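Ticket 301: Arm drops or drags the block when it places it beside the other cubes
Opened by: Tumaini Mwakyusa
Project: Mutiso (small desk arm, home build)
Status: open, partly solved
Helper: Niall Semple 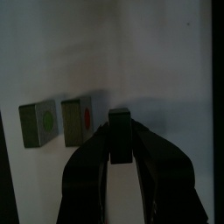

I am writing this ticket because I have the same problem since January and I can not find the reason alone. My arm can pick up a block without trouble. The difficulty begins when it must put the block down near the cubes with the colored dots. Sometimes it places the block well. Sometimes the block stays between the fingers when they open and is pulled a little to the side. Two times it fell from a small height.

My setup

The arm is printed at home, with six servos and one more for the gripper. The gripper has two curved black fingers. The controller board is a Roltbridge, second version, and I use the Clorar software to plan the moves. The wrist camera looks forward between the fingers. The cubes have a round dot on one face, green or red, and the camera finds them by the dot. The dark block has no dot in my program, so its position is only known from the place where the arm picked it up.

The power supply gives 12 volts. There is a converter for the servos, and the board has its own line.

What I expect

The arm goes to the place point, goes down, opens the fingers, waits, and goes straight up. The block stays where it is.

What happens

The block is released late on one side. The left finger leaves it first and the right finger stays in contact for a short moment. If the arm begins to go up in this moment, the block is dragged. With a cube near the left finger it is worse, as the finger opens toward the cube and can push it.

What I tried before opening the ticket

1. I calibrated the camera again with the printed pattern. The error became smaller, but the drag was the same.

2. I changed the opening speed from fast to slow. Less dragging, but not zero.

3. I cleaned the fingers with alcohol. No difference.

4. I exchanged the gripper servo with a new one of the same type. No difference. I was a little sad about this, I was almost sure it was the servo.

5. I made the list of attempts with a fixed place point, no camera at all. I did 28 placements. The block was dragged in seven of them. So I believe the camera is not guilty for the drag.

Reply from Niall Semple, Wednesday, 19:40

Hi Tumaini, thank you for the clear report. Test 5 is the useful one, it lets us put the camera aside for now.

Can you tell me three things, please.

How long is the wait between "open" and "up" in your sequence? In Clorar the value is in milliseconds and it starts counting when the command is sent, so the finger movement is included in it.

Do both fingers begin to move at the same time if you open the gripper with nothing in it? Put a strip of paper on each side and pull it gently while you open slowly.

Is the place point defined at the finger tips or at the wrist?

Reply from Tumaini Mwakyusa, Wednesday, 21:15

Thank you for the fast answer.

The wait is 300. I did not know that it counts from the command. I thought the software waits for the servo to arrive. With my slow opening speed the fingers are surely still moving when the arm goes up, so with test 2 I repaired one thing and damaged another.

Paper test: the left paper is free first. The right one is held for a moment and then it comes. I repeated it five times and it was always the same side.

The place point is defined at the finger tips. I measured it with a ruler, so please do not trust it too much.

Reply from Niall Semple, Wednesday, 21:50

Good, then there are two problems and they help each other. Please change only one thing at a time, or we will not know which one did the work.

First, set the wait to 800 and keep the slow opening. Run your fixed point test again with the same number of placements.

After that, take off the right finger and look at the gear behind it. On this gripper the left finger is driven directly and the right one gets its movement through the second gear. If the second gear has play, the right finger starts late. You can feel it by hand with the power off. A tiny movement is normal. If you can see it move without the other finger following, it is too much.

Also check that the screw in the right finger is not so tight that it rubs on the plate. I had this on my own build, and I had to loosen it by a quarter turn.

Reply from Tumaini Mwakyusa, next day, 18:05

Results with the wait at 800, nothing else changed:

28 placements, one dragged. Much better.

Then I switched off the power and opened the gripper. The second gear has play that I can see easily. The hole in the middle is worn and became a bit oval. I printed this part in the first week of the build with the cheap filament, and I forgot about it. The screw was also too tight, there is a shiny ring on the plate where it rubbed. I loosened it by a quarter turn as you wrote.

I have ordered a small brass bushing from Erudus and I will print the gear again with a larger hole to accept it. The drawing is already changed. I will print with four walls in place of two.

One more question while I wait. When the block must go close to the red dot cube, the left finger has very little room to open. Is it better to turn the wrist by 90 degrees, so the fingers open along the free side? Or can I limit the opening to only a few millimeters?

Reply from Niall Semple, next day, 20:30

Turn the wrist if the joint has the range for it. With the fingers opening front and back, the neighbor cube is not in their way. Check the cable to the camera first, it should have enough slack at the full turn.

A limited opening also works, but wait until the new gear is in. With the play you have now, a small command may move only the left finger and the right one will keep holding.

In the Clorar sequence you can give a separate opening value for the place step. Leave the pick step as it is.

Reply from Tumaini Mwakyusa, next day, 21:10

The joint has the range, but the cable is too short by the width of two fingers (my fingers, not the gripper's). I will make a longer one at the weekend.

Still to do on this ticket:

Print the gear and mount the bushing
Repeat the paper test on both sides
Make the longer camera cable
Measure the tip point again with the caliper and not with the ruler
28 placements with the wrist turned, beside the red dot cube

Please leave the ticket open. I will write the numbers when the gear is in.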